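Kitchen Sorting Tips I Brought Home From a Robot Open Day

I went to the Rellberg open day for the free coffee, and because my brother-in-law had a spare ticket, and I came home and rearranged two cabinets. So that was a better Saturday-type outing than I expected! Rellberg does automation for small packing rooms, and once a year in August they let the public in to wander from bench to bench and ask whatever they like. I've been meaning to type up my notes ever since and the page from my purse is starting to fall apart, so let's go.

The bench I stayed at longest was the one where an arm was working with a basket on a wooden table. The man running it was Ivan Sirko, and he was very patient with me (I asked him if it could do my Tupperware). He told us that most of his week goes into setting up the table, the lights and the containers, and the arm is the easy bit. I wrote that down and underlined it, because it's my pantry exactly. I keep buying organizers when the shelf itself is the trouble.

First tip, then: use baskets with openings in the sides. I had solid bins in my pantry for years, the pretty kind with lids, and I had to pull each one down to find the tea. Now I have gray plastic ones with slots, and if there's something orange or red in there I can spot it from the doorway. Put the brightest packages toward the front and the beige stuff behind. Crackers can go anywhere, they make their own noise.

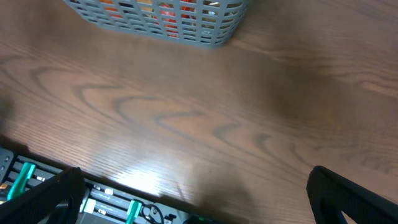
Second tip is to leave landing room. Ivan keeps a good stretch of bare table next to whatever he's sorting, and he said people always want to fill it with something. Guilty! My counter had a toaster, a fruit bowl, the mail and a jar of pens. I moved the pens and the mail to the hall and now there's a clear spot 20 inches wide right beside the stove. I set the grocery bags there, unload straight into the baskets and I'm done in half the time. If your kitchen is tiny, a cutting board across the sink does the same job.

Third, check your light. This one I'd never have thought of. He had us crouch down and look across the tabletop, and you could see where the lamps made a shiny patch on the wood and where the shadows fell. Shine and shadow both hide things, he said, from people too. I came home and did the same crouch in my own kitchen (my husband walked in, we moved on) and found that my overhead light glares right where I chop. I turned the board the other way, and then I put a stick-on light under the cabinet. It cost 13 dollars and the glare is gone — I should have done it when we moved in.

A few smaller ones from the other benches:

Round off your grip. The lady at the Clindau table had a box of different fingertips for picking things up, and she let us squeeze tomatoes with them. The soft rounded ones were gentlest. I've since swapped my metal salad tongs for silicone and I don't bruise the peaches anymore.

Clip your cords. Every cable at the Terari bench was held down with something. I used binder clips along the back of the counter for the mixer and the kettle, and it wipes down so much faster.

One kind of thing per basket, three kinds at the very most. After that it's a junk drawer with handles.

Empty the basket all the way before you refill it. I used to top mine up and there was a packet of yeast at the bottom older than my niece.

If you get a chance to go to one of these days, wear flat shoes, go early and take a pen. And ask the silly questions, the people at the benches seem to like them. I'm still waiting to hear back on the Tupperware.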